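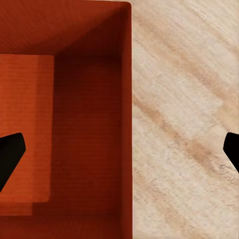
A reader in Pluneck wrote to me in March that shipping used books one at a time is a silly way to run a culture, and that anyone who wants a novel can download it in less time than it takes to find the packing tape. I have been arguing with that letter in my head ever since, mostly while standing in line at the post office, and I want to argue with it properly now.

First, the part where the letter is right. Mailing a paperback is slow. It often costs more to send the book than to buy it. If all you want is the words, and you want them tonight, download them! I do it myself when I travel. I read a whole history of canals on my phone between Todton and the coast and enjoyed every page of it.

But I have been trading books by mail for years, and I have come to love it so much that I bore people at dinner with it. What I love is that a book from a stranger arrives with a decision already inside it. Somebody owned this thing, read it (or didn't, you can usually tell from the spine), and decided it ought to go to another house. A download has never been in another house. It's a perfectly good text and it comes from nowhere.

Take the copy of a beekeeping manual I got last year through the Stamach exchange. I don't keep bees. I asked for it because the listing said "good on swarms, wrong about winter," and who could resist that? The previous reader had argued with the author all the way through the winter chapters in soft pencil. There were dates. There was a sum worked out in the margin, syrup against number of hives, then crossed out and worked again. By the end I knew almost nothing useful about bees and a great deal about how a patient person loses their temper. I have read it twice.

You could say I got lucky, and of course I did. Plenty of what comes in the mail is just a book. I've had a thriller with the last chapter missing and a cookbook that smelled so strongly of cloves I had to keep it in the garage for a month. But luck is part of what I'm praising. My own choices, left alone, run down the same three or four grooves. I buy history, then more history, then a detective story as a treat, then history. The exchange keeps knocking me sideways, and it does it with real weight on the doormat, so I feel I owe the thing at least a few pages.

There's a serious point in here too, and it's about where books go when their owners are finished with them. The Stamach exchange began with a list of 300 titles, typed up and passed around by hand. The list that went out this spring had 2188. That isn't big by anybody's standards, and a single online warehouse would swallow it before breakfast, but look at what's on it! Local cookbooks. Repair guides for appliances that stopped being made before I was born. A run of children's adventure stories set on the Dehghan reservoir, which I had never heard of and which are wonderful, full of leaking boats and bad sandwiches. Most of these have never been scanned by anyone, and I doubt there's a plan to scan them. They survive by being on a shelf, and they stay on a shelf by being wanted, and they get wanted when somebody in another town sees the title on a list and thinks, oh, go on then.

My correspondent would answer that this proves we should scan them. Fine, scan them! I'd cheer. I would still want the copies moving around. When a book is only stored, all you know about it is that it exists. When it travels you learn who it has been useful to, and that turns out to be the best kind of recommendation I know. I trust a broken spine at the chapter on gravy more than I trust five stars.

I should say something about money, as the letter did. Sending a normal paperback costs me a little more than a cup of coffee. I mail out 20 books in a good year and get a few more than that back. For that I have a house full of things I didn't know I'd like and a much lighter conscience about the ones I've let go. I used to keep everything. Now if I haven't opened a book in a long while I put it on the list, and some of the ones I was sure would sit there forever were asked for the same week. A guide to drawing hands went right away. So did a dreadful biography of an admiral, and I felt I had to put a warning note in with it. The new owner wrote back to say the warning was too mild.

Those notes are half the fun, by the way, and if you join an exchange please write them. They don't have to be clever. "Skip to page 90" is a lovely thing to find in the front of a book. So is a recipe card, or a bus ticket used as a bookmark and left where the reader stopped. I once found one stuck four pages from the end of a mystery and I still think about it. Four pages! Did the phone ring?

The Pluneck letter ended by asking whether I'd feel the same if the mail stopped tomorrow. I'd be miserable for a while. Then I expect I'd start carrying books to people on foot, and leaving them on benches, and pressing them on cousins, and it would be slower still. I have 4000 things I could read on a screen right now without getting up. This week I'm waiting for a guide to mosses with a water stain on the cover, described in the listing as "minor, honorable." It's coming from the far side of Todton, and I've already cleared a space on the windowsill.

The next exchange list goes out at the end of the summer. If you live anywhere near the Stamach route, put something on it, preferably something odd.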